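Plirside Work Table, White Top
Sold by Stivinura
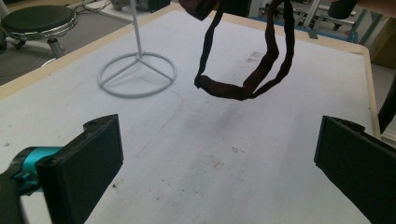 I've had two of these in my sewing room since January and I'm still so happy with them that I put them in the shop! The top is plain white with a light wooden edge, and I love cutting on it – dark fabric shows up beautifully, and so does every stray thread (you'll sweep more often, sorry). Mine have picked up smudges and scuffs from daily use. Pen is the one thing I'd watch out for, so keep some scrap paper handy if you mark patterns the way I do.

Legs come in a separate box with 9 bolts and a hex key, and I had my second table up before lunch. Pair it with the Brilik round stool if you like to perch – it tucks right under.

Ships in 6 working days. Spare bolts are on the Stefanou parts page.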